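3.2 Survey of counter heights and materials

Household records for the two districts, Lindness and Janness, were drawn from the housing register closed in October. Of 3,401 entries, 86 gave a usable height for the kitchen counter. Entries without a stated unit were dropped.

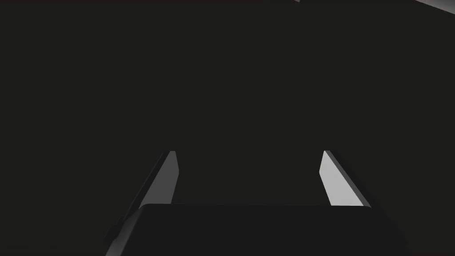 Heights in Lindness were spread more widely than in Janness, where most homes were built to a single plan. We treat the two districts separately in what follows — pooling them would hide the effect of building age. 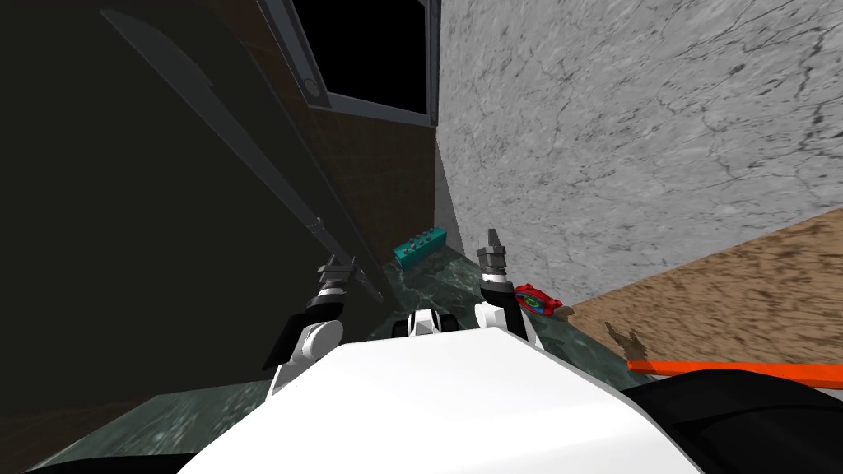 3.3 Surface type

Stone, tile and wood were coded as separate classes. Patterned stone was coded by its main color, with veining noted in a second field. Fourteen entries listed more than one surface and were assigned to the larger. 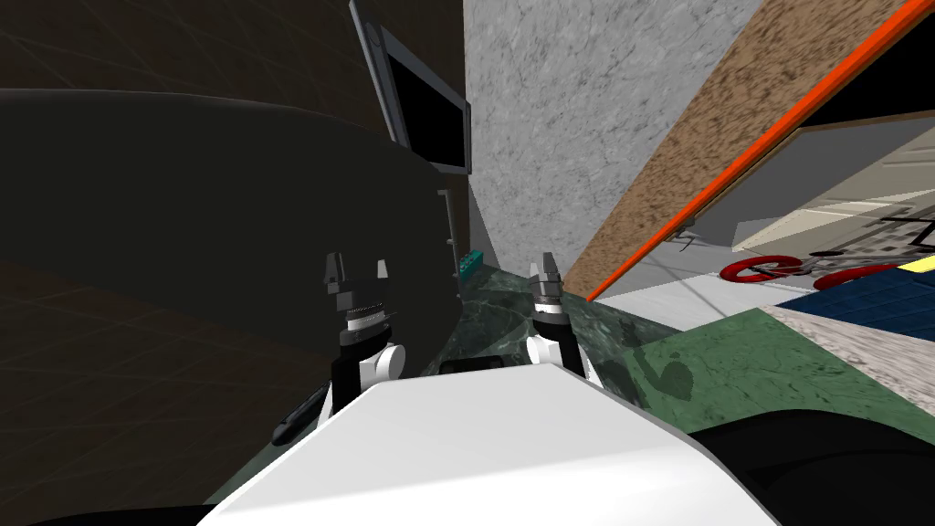

Figure 5. Green marble counter with darker veining.

Stone counters were more common in homes with a recent refit. The Ardeleanu index of wear was not applied to them, as it was set up for wood only. 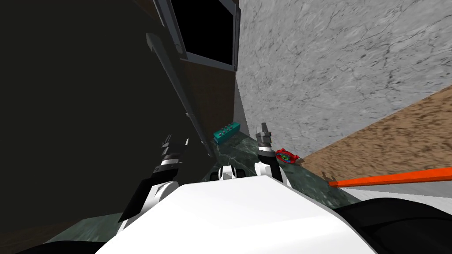

Figure 6. Dark green marble counter running toward the back wall.

Depth at the wall was taken from the Flasport plans where these were on file — otherwise the field was left blank.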